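Small Shelf, Busy Morning: Sorting and Storing Cosmetics in a Shared Student Flat

Project report, Home and Product Studies, second year
Submitted 8/29/23

1. Why we chose this

Our group of four shares one bathroom and one narrow table in the flat on Brophy Street, and before this project that table was a mess. Creams, toners, cleansers, half-used samples, a hairbrush, three identical lip balms (all mine) – everything lived in one heap, and every morning somebody knocked something into the sink. When the module asked for a study of an everyday household task, we knew straight away what ours would be!

The question we set ourselves was simple. How should a shared collection of cosmetics be grouped and stored so that people can find what they want quickly, put it back in the right place and finish old products before opening new ones?

We expected this to be a fortnight of tidying followed by some writing. It grew into something much bigger, and we enjoyed it far more than we thought we would. There is a lot to think about in a bottle. The shape of the cap, the height of the shoulder, whether it stands on its base or on its lid, how easy it is to tell from its neighbour when you haven't got your glasses on – all of this makes a difference to where it should go.

2. What we started with

We emptied the table, the windowsill, two drawers and the basket behind the door onto a clean sheet and counted. There were 113 items. None of us would have guessed anything like that number. We then took out everything that was empty, dried up or past its date, along with anything none of us would admit to owning. That left 52.

We wrote each of the 52 on a card with five details: what it was for, who used it, how often, the type of container and the type of closure. The last two were added on the second day, after we had tried sorting by use alone and found that our nice neat groups wouldn't stand up. Tubes fell over onto bottles, and little jars disappeared behind big ones.

The cards were one of the best ideas we had. They could be spread on the floor and moved about without touching the products, so two people could argue over the layout while the other two got on with cleaning. We'd recommend them to any group doing something similar.

3. Method

We tried three layouts on the same table, one week each.

Layout A grouped everything by person. Each of us had a quarter of the table and could arrange it however we liked.

Layout B grouped everything by purpose: cleansing, moisturising, sun care, hair and "other". Shared products stood with everyone's private ones, marked with a dot of nail varnish on the base.

Layout C grouped everything by the shape of the container first and by purpose second. Tall bottles made one block, tubes another, short bottles and jars a third, and boxed items went at the back.

For each layout we ran timed trials. One person read a card aloud and another had to find the product, pick it up, set it down on a paper mark and then return it. Each of us did eight finds a day over the week, taking turns to read. We also kept a slip of paper by the mirror for knocks and spills, and anyone who tipped something over had to put a tick on it. I'm pleased to say that everybody played fair, even the person who managed four ticks before breakfast.

The table is 52 cm deep and stands against the wall. We didn't buy any new furniture, and the only thing we spent money on was a set of Terasitz trays, the low-sided kind, which were used in Layout C and afterwards.

4. Looking closely at containers

Before starting Layout C we spent an afternoon handling the products one at a time and making notes on how each behaved. This turned into the liveliest session of the whole project.

White packaging was the first big surprise. We had always thought of matching products as tidy and easy, but a row of white containers from the same range is quite hard to read at a glance. What helps is a small difference at the neck or the cap. A thin coloured ring works well as a family mark, because your eye picks it up and you know which range you're looking at. It won't tell you which product it is, though. For that we relied on height and on the cap.

Clear caps were popular with all four of us. You can see the nozzle or inner lid before you take the cap off, so you know what you're about to get. They do show every fingerprint, and they needed wiping more often than anything else in the collection.

Tubes gave us the most trouble. A full tube will often stand on its cap quite happily, but once it is half used it begins to lean. Leaning is fine if it has a neighbour to rest on and a nuisance if it hasn't. We found that a tall tube did best beside something lower and heavier, with a carton behind it.

Cartons split the group. Two of us wanted to throw every one of them away and gain the space. The other two pointed out that a carton keeps the instructions with the product and makes a good backstop. We settled on keeping a carton only if the product was still being used and the box was doing a job.

After all that handling we put the white range together as a test group: bottles with clear caps, a shorter bottle in front, a tall tube and a carton behind. It used very little of the table and each piece could be told from the next by its outline.

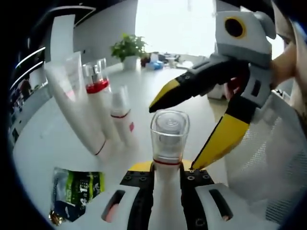

5. Results

Layout A was the favourite on the first day and the least favourite by the end of the week. Everyone could find their own things, but shared products wandered. The sun cream was "put back" in four different places. We also had the most ticks on the spill sheet under this layout, mostly at the borders between one person's quarter and the next.

Layout B was much better for shared products. If you wanted to wash your face, everything for washing your face was in one place – lovely! The trouble was stability. The cleansing group had a very tall pump bottle, two tubes and a tiny sample jar, and the jar was lost behind the rest for most of the week. Finds were quick for large items and slow for small ones.

Layout C felt odd at first. It seems silly to keep hair serum beside toner only because both come in tall bottles. By the third day, though, we had stopped thinking about it. Return times fell more than find times did, and we hadn't expected that. With a shape block you can see the gap where the product came from, so putting it back takes no thought at all. The spill sheet had two ticks for the whole week.

We made 300 usable timed finds across the three weeks, leaving out the ones where the doorbell rang, the reader picked up the wrong card or the finder got the giggles. The full times are in the appendix to the printed copy. In short, C was the quickest for returns, B was slightly quicker for finding large items, and A was slowest for anything shared.

6. The final arrangement

Our finished table borrows from both B and C. Containers are grouped by shape from left to right, and within each block the things used every day stand at the front. Boxed items are at the back against the wall. Small jars have a Terasitz tray to themselves, with nothing taller in front of it.

New products wait in a drawer until the old one is finished. We tied this to a short list inside the cupboard door, which we called the Prunura list after the flat's old wi-fi name. You cross off the empty and move the new one up. It sounds a bit strict written down, but it has saved us from opening a third hand cream.

Samples were the last problem. We now keep them in a lidded tin and take one when packing for a weekend away. The tin is already half empty, so they are being used at last.

7. What we would change

Three weeks was too short. We would like to run each layout for longer and in a different order, because some of the improvement by Layout C must have come from practice. We were all getting to know the collection better as we went along, whichever way it was laid out.

We would also like to test with people who don't know the products. A friend's flat in Gumbridge has offered to swap with us for a day in December, and we plan to take our cards along and see how we do with someone else's table. They own even more than we do, apparently.

Lighting deserves a proper look as well. Our mirror light is behind you when you face the table, so your own shadow falls on the front row. We noticed that the white range was easier to read in the morning, when daylight came from the window side. A small lamp might make as much difference as any of our layouts.

Finally, we should have weighed the containers as well as sorting them by shape. How full a bottle is seems to matter a great deal to how steady it stands, and all we have on this are our handwritten notes – plenty of exclamation marks, very few numbers.

8. Materials used

One table, existing
52 index cards and a marker pen
Terasitz low-sided trays
Stopwatch on a phone
Paper marks, spill sheet and pencil
Nail varnish for marking bases
Soft cloths for wiping caps
One lidded tin for samples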